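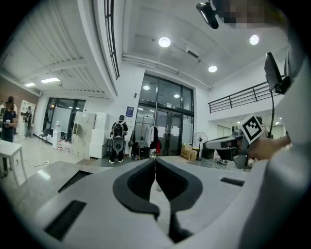 Yu-ting Chien objects that a queue is only fair if everybody in it wants the same thing, and that the post office at Demham, where one person wants a stamp and the next wants to send a canoe to Portugal, proves it. I have put the objection first so that we can argue about it properly in the seminar. Please read Peixoto, chapters two and three, before you come. The library has the paperback. It has had the paperback since I asked for the hardback.

WAITING IN LINE: NOTES FOR WEEK 4
Handout revised Mar 1, 2022

1. First come, first served
The rule most of us were brought up on. It treats arriving early as a kind of merit, which suits retired people and anyone living next door. It also makes the cost of being served easy to see, as you are standing in it.

2. One line or several?
Suppose a shop has four tills and 12 customers. With a line at each till, you will choose the slow one. This feels like bad luck but is mostly arithmetic: there are three other lines, and the odds that yours is the quickest are poor. A single line feeding all four tills has much the same average wait, provided no till stands idle, but the waits are less spread out. People like it better, though they complain that it looks longer. It does look longer.

3. The busy counter
A clerk who is busy 50 per cent of the time has a short queue. Push that to nearly 100 and the queue grows out of all proportion, even though the clerk is only working twice as hard. Managers find this difficult. The Grakstead ferry office is our case study, and you will need the table on the back of last week's sheet.

4. Jumping
Compare (a) the person who pushes in, (b) the person who pays to go first, and (c) the person who "just has a quick question". Most of last year's group forgave (b) before (c). Be ready to say why, in terms of who loses the time.

Written work
Answer either question, 650 words at most.
Is a numbered ticket still a queue?
Should a doctor's waiting room run on the same rule as a bakery?

Hand in through Cluvus by noon on March 20. It slows down badly in the last hour, for reasons covered in section 3.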